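Drellik Grasp Study: Frequently Asked Questions

Last updated 22/06/2023

What was the study about?

We wanted to know how well a robot arm can pick things out of and off dark, soft material when the only picture it gets comes from a camera on its own wrist. Bags, covers and folded cloth are hard for most grasp planners. They change shape when touched, and black ones give a depth sensor very little to work with.

What is the method called, and what does it do?

It is called Kisaden. It is a policy trained on human demonstrations. At each step it takes the wrist image and the finger opening and predicts the next short stretch of motion. It does not build a 3D model of the object and it does not use a depth sensor.

How much training data did you use?

We recorded 700 demonstrations across 19 tasks. Each task had its own starting layout, and the person running the arm was asked to change the position of the object between recordings.

Who recorded the demonstrations?

Three operators. Usha Kulkarni wrote the instructions they followed and checked each recording before it went into the training set. Recordings with a dropped video stream were thrown out. Recordings with a failed first grasp were kept if the operator recovered.

Why keep the failed grasps?

An earlier version trained only on clean runs. When it missed, it tended to close on nothing and carry on with the lift. With the recoveries included, it more often opens again and goes back down.

Does it work better than the baseline?

On soft dark items, yes. We ran 20 trials per task for each method. Kisaden finished more trials than the Cunley planner on most of the cloth and bag tasks. On rigid items against a plain background the two were close, and Cunley was faster. Full tables are in the report.

What happens when lighting is uneven?

This was the weakest point. Pale objects can lose all surface detail in the wrist image while the cloth behind them stays dark. Fixing the exposure helped with one and hurt the other. We settled on auto exposure and added brightness changes during training. The policy then leans more on the outline of the object than on its surface.

Can the camera see the fingertips at all times?

It can see them for most of the approach. At contact, a finger may cover a large part of the view, and folds of material can hide the tip. We did not mask the fingers out. Tests with masking gave worse results on the bag tasks, probably because the policy uses the finger position as a guide to how far it has gone.

What do the wrist views look like?

Two views from the same setup, one at a black sheet with a stitched seam and one with a white cylinder held between the fingers:

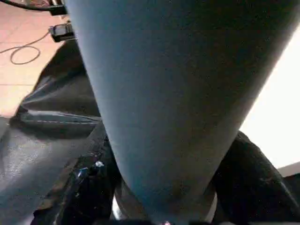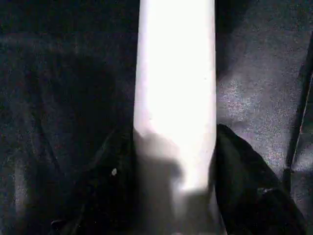
Do I need the same gripper to use the policy?

You need a two-finger gripper with a wrist camera mounted at a similar angle. We tried moving the trained policy to the Iyer gripper without new data and it did poorly. A small set of new demonstrations brought most of the performance back, but we have not tested how small that set can be.

Is the data available?

The recordings and the training code will be released in November. The license allows research use. Please write to the project address if you need the task list sooner.

Are you still adding tasks?

Yes. The next group covers zippers and drawstrings. These will be reported separately and will not change the results given in the current report.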